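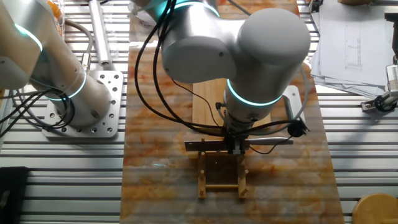

Robot arm and gripper over a small wooden rack

Open call for a TV singing show – what do I sing, and how early do I get there?

I finally did it and signed up for the Vosis open call in Bostow this May! I've watched every season since I was in middle school and I've been singing in my church choir and at a Flores Street coffee place for years, but I have never auditioned for anything with cameras anywhere near it. The email says to have two songs ready, no backing track, and "up to 90 seconds" total. My number is 996. Does the number mean anything for the order?

Right now I'm stuck between a huge power ballad that everybody in my family begs me to do (it really shows off my top notes) and a quiet country song that I love singing more. Should I do the whole first verse or jump right to the chorus? Also, can my mom come in with me, or is she stuck outside all day? Any stories welcome, I could read this stuff forever.

porchalto

So excited for you!! I did this same open call two seasons ago and it was one of the best days I've had, and I didn't even get a callback.

Sing the country song. I sang a giant ballad, and so did the person before me and two of the people after me, and you could see the producer's face settle in when she heard the first line. Pick a key you can hit at eight in the morning on bad sleep. I'd start with the last two lines of the verse and roll into the chorus, so you get a little bit of quiet and then the big part. Practice with a timer, singing only, and shoot for about a minute. They cut almost everyone off before the limit and it isn't an insult.

The number was just for check-in when I went. They called us by color of wristband, in groups of 10, and inside the room you step forward one at a time while the other nine stand behind you. That part surprised me – you're singing in front of strangers who are all going over their own lyrics. They were lovely, though. My group clapped for everybody.

There were 3000 people there by lunch, according to the guy running the line. I got there at 5 a.m. and sang a little after 1. Bring a folding stool, a real sandwich, room temperature water and a phone charger. Please don't sing in line all morning! There's always a circle going with a guitar and it is so much fun, and I joined in, and by noon I had about half a voice. Hum along.

My mom came too. She could sit in the holding area with me but had to wait at the doors when my group went in.

secondverse_sam

ballad. if you've got the notes show them the notes. they have like a minute to remember you

treblehook

I've gone to four of these for different shows and I love them more every time, so I'll add a few things that haven't come up.

Read your release form the night before. The Ekton one (they ran the casting for the show I did last) was long, and people were skimming it against a wall with a borrowed pen. If you're under 18 a parent has to sign, and it has to be the parent whose ID is with you.

On the second song: have it ready for real. I got asked for mine and blanked on the second line. Make it a different speed from the first. If you open with the country one, your ballad is sitting right there, so you get to keep both!

They'll ask you something before or after, usually "tell us about you." Talk about the coffee place. It's specific, and you clearly light up about it. Keep it to a couple of sentences and then stop talking, which I am terrible at.

Wear shoes you can stand in. Roughly 100 steps from the parking deck to the main doors at the Bostow arena, and the line went around the building anyway. Come back and post how it went, please!

lowharmony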